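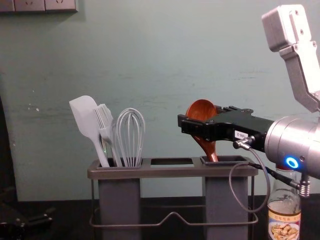 *The Hunard gripper on the neck of the wooden ladle.*

4/2/23

I've had the Hunard gripper on the arm long enough now to write something useful about it. A few people asked after my last post whether the kit is worth buying if you already own an arm and just want a better hand for it. My short answer is yes for kitchen-size objects, with a couple of complaints.

I bought the kit through Tamari, the reseller. In the box you get the gripper, the cable, a bag of bolts, an adapter plate for the wrist, and a printed sheet that covers mounting and nothing else. The software guide is a download. The plate takes 4 bolts and they all went in without a fight. I've had plates from other sellers where one hole was off and I had to file it, so I was glad of that.

The connector goes into the underside of the gripper and the cable runs back to the arm. My main complaint is the cable. It's thin and has a lot of slack, and it hangs down in a wide loop in front of whatever you're working on. With a utensil holder on the table it passes right in front of the cup on that side. The guide says to leave slack for full wrist rotation. I don't use full wrist rotation. A shorter cable as an option would fix this, and I've written to Hunard asking for one.

**Setup**

The gripper showed up in the control software the first time I plugged it in. Calibration is one button. It opens all the way, closes all the way, and saves the result. You have to do it again every time you power down, and I would like a setting to skip that.

Force has its own slider. The default is too high for anything with a finish on it. I turned it down before trying the ladle and left it there.

**What I tried**

My test is always the utensil holder, a dark metal one with a cup on each side and an open slot in the middle. I keep the spatula, the pastry brush and the whisk in the left cup and the wooden ladle by itself in the right one. The job is to take the ladle by the neck, lift it clear, and put it back in the same cup.

The ladle is polished, and my old gripper used to let it turn. The bowl is the heavy end, so if the grip is weak it swings around and you end up with it facing the wrong way. With the Hunard I ran 13 lifts in one evening. It kept hold of the ladle in all but 4 of them, and those were early ones where I was gripping too low on the handle. Once I moved the grip point up to just below the bowl, the problem went away.

The silicone tools are harder, mostly from being in one cup together. I can get the whisk out. The brush tends to bring the spatula along with it. I don't blame the gripper for that one.

**Support**

I had one question, about whether the bolts need thread locker. Maricica Iordache at Tamari answered it the next morning. She said yes, a small amount, and sent the torque figure, which isn't on the printed sheet. It should be.

**Compared with the Gachanja**

I had a Gachanja gripper on loan last year. It has softer fingertips and is quieter, and I liked it better for fruit. It also opened less wide and cost more. For handles and other narrow things I prefer the squared-off metal fingers on this one. If you mostly pick up soft items, look at the Gachanja first.

Tamari has a set of rubber finger pads due in June. I've ordered a pair and will run the ladle again with those on.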